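3.2 Power distribution and load logging

The second part of the study dealt with how dimmable LED fixtures draw power when they are started together. Older touring rigs were planned around tungsten lamps, where the load rises and falls with the fader. An LED wash light has a switched supply inside, and its draw at the moment of power-up has little to do with the level set at the desk. Mazurek and Doležal raised this point in their earlier report on the Dakport hall, but their readings were taken at the main board only and do not separate one fixture from the next.

We used the small studio at Gekach for all bench tests. Fixtures were supplied by Romaniuk and Brilteo, and each was run for 10 minutes at full white before any reading was taken. Current was logged at the outlet. The control line was left connected throughout, as several of the Brilteo units drop to a standby mode when they lose signal, and this had spoiled a first set of readings in January.
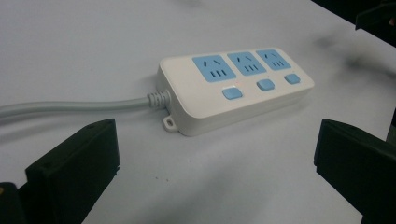
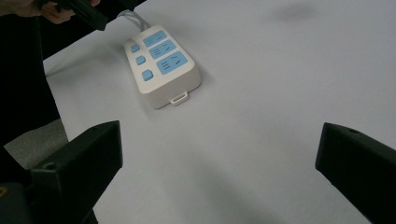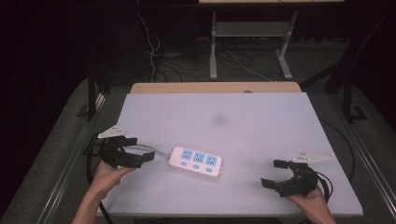 Figure 4. A white power strip on the work surface.

Each fixture was started 100 times from cold and the peak current of every start was stored. Starts were spaced by 300 seconds. With a shorter gap the parts that limit inrush in the Romaniuk supply had not cooled, and the peaks came out higher than they would in normal use. Of the starts recorded for the Romaniuk wash, 283 were kept across its three sample units. The others were dropped due to gaps in the log, which we traced to a full memory card.

The peaks varied more between starts than between units of the same model. This is expected, as the peak depends on where in the mains cycle the switch closes. We did not control the switching point. A venue does not control it either, and we wanted values that could be used in planning. For the same reason we report the highest peak for each model and do not give a mean.

Starting fixtures in groups gave lower totals than adding up the single peaks. The difference was largest for mixed groups, where the two makes reach their peaks at slightly different times. In groups of one make the total was close to the sum. We therefore suggest that a rig made up of a single model be brought up in stages from the desk or from a sequenced distribution unit, with the followspots on a separate circuit.

Cable length was held constant in these tests. Its effect is treated in Section 3.3, together with the readings from the long runs at Dakport.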